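Zwischenbericht zum Vorhaben Nanusura
Greifen glänzender und durchscheinender Gegenstände mit zwei Armen
Berichtszeitraum bis November, vorgelegt der Stolton-Stiftung

Liebe Kolleginnen und Kollegen in der Förderabteilung,

zuerst ein herzliches Dankeschön für die Geduld, mit der Sie unsere Bitte um ein paar zusätzliche Wochen aufgenommen haben. Das hat uns im Sommer wirklich geholfen, und ich hoffe, dass man es den Ergebnissen anmerkt. Ich schreibe diesmal etwas ausführlicher als im Frühjahr, denn es gibt einiges zu erzählen, Erfreuliches und auch ein paar Dinge, die uns noch Kopfzerbrechen machen.

Zur Erinnerung: Im Arbeitspaket 2 wollten wir klären, ob ein aus Vorführungen gelerntes Greifverhalten auch bei Gegenständen trägt, bei denen die Tiefenmessung versagt, also bei blankem Metall und bei milchigem oder klarem Kunststoff. Solche Dinge stehen in jedem Büro herum, und gerade sie fehlen in den meisten Sammlungen, mit denen wir bisher gearbeitet haben. Unser Ansatz, intern nach dem Straßennamen unseres alten Labors „Llewellyn“ genannt, verzichtet in der letzten Phase der Annäherung ganz auf die Tiefenkarte. Er stützt sich dort auf zwei gewöhnliche Farbansichten und auf den Strom in den Fingerantrieben.

Bis zum Stichtag haben wir 2.021 Vorführungen aufgenommen. Nach der Durchsicht sind davon 1.335 im Trainingssatz geblieben. Das klingt nach viel Ausschuss, und ich gebe zu, dass ich beim ersten Blick auf die Zahl geschluckt habe. Der größte Teil der aussortierten Aufnahmen stammt aber aus den ersten Wochen, als die Uhren der beiden Arme noch auseinanderliefen und die Griffe in den Daten zu früh oder zu spät auftauchten. Eifion Yorath hat den Abgleich danach neu geschrieben, und seither müssen wir deutlich weniger wegwerfen.

Der Versuchsaufbau steht weiterhin im offenen Büro im hinteren Teil des Stockwerks. Wir hatten überlegt, in den abgedunkelten Messraum umzuziehen, und uns dann dagegen entschieden. Die Deckenleuchten spiegeln sich im Metall, im Hintergrund ist immer etwas los, und genau damit soll das Verfahren ja zurechtkommen. Besonders hartnäckig war dabei die Aufgabe mit dem Lampenfuß, bei der ein Finger dicht an das Metall herangeführt wird, während der Kunststoffbehälter weiter hinten auf der Platte steht.
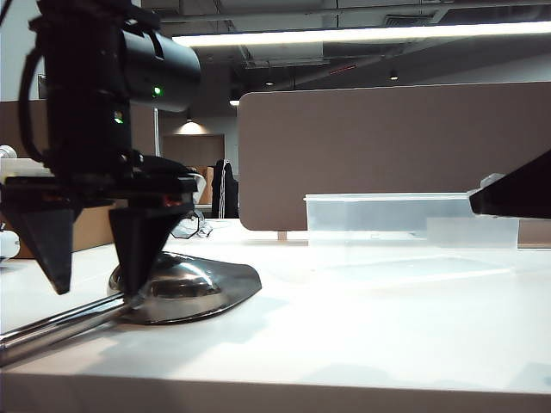 Warum wird die Tiefenmessung nicht einfach durch einen besseren Sensor ersetzt?
Ein besserer Sensor verschiebt die Schwierigkeit nur ein Stück, denn spiegelnde Flächen werfen das Licht weiterhin in falsche Richtungen, und die Kosten je Arbeitsplatz würden den Rahmen des Antrags sprengen.

Nun zu den Messungen. Wir haben 981 Greifversuche ohne Eingriff von außen laufen lassen, verteilt auf 25 Gegenstände, von denen keiner im Trainingssatz vorkam. Bei den matten Vergleichsteilen lagen das alte und das neue Verfahren so nah beieinander, dass wir daraus nichts ableiten möchten. Beim Metall dagegen hält das neue Verfahren deutlich öfter fest, und der gefürchtete Griff ins Leere neben einem Glanzlicht kommt nur noch selten vor. Die genauen Quoten reiche ich mit dem Tabellenanhang nach, sobald die zweite Auswertung durch ist. Ich möchte Ihnen keine Prozentzahl nennen, die ich im nächsten Bericht wieder zurücknehmen muss.

Weniger zufrieden sind wir mit dem durchscheinenden Kunststoff, vor allem wenn zwei Behälter einander in der Kameraansicht überdecken. Dann hält das Modell sie gern für ein einziges Teil und setzt den Griff in der Mitte an. Über den Fingerstrom merkt es den Irrtum zwar, braucht aber mehrere Anläufe. Wir probieren gerade, ob ein kleiner seitlicher Suchschub vor dem Zugreifen hilft. Die ersten Versuche damit machen mir Mut, für eine Aussage ist es aber zu früh.

Die Zusammenarbeit mit den Kollegen von Stollow läuft sehr angenehm. Sie haben uns einen Satz Fingerspitzen mit weicherer Auflage überlassen, den wir im kommenden Abschnitt erproben. Im Budget liegen wir beim Personal leicht unter Plan, bei den Ersatzteilen darüber, weil zwei Fingerantriebe getauscht werden mussten. Wir bitten darum, den Rest aus dem Reisetitel dorthin umwidmen zu dürfen, das Formular liegt bei.

Für das nächste Halbjahr sind der Vergleich der Fingerspitzen, die überdeckten Behälter und die Aufbereitung des Datensatzes zur Weitergabe vorgesehen. Wer von Ihnen einmal vorbeischauen möchte, ist sehr willkommen, am besten vormittags, dann läuft der Aufbau fast immer.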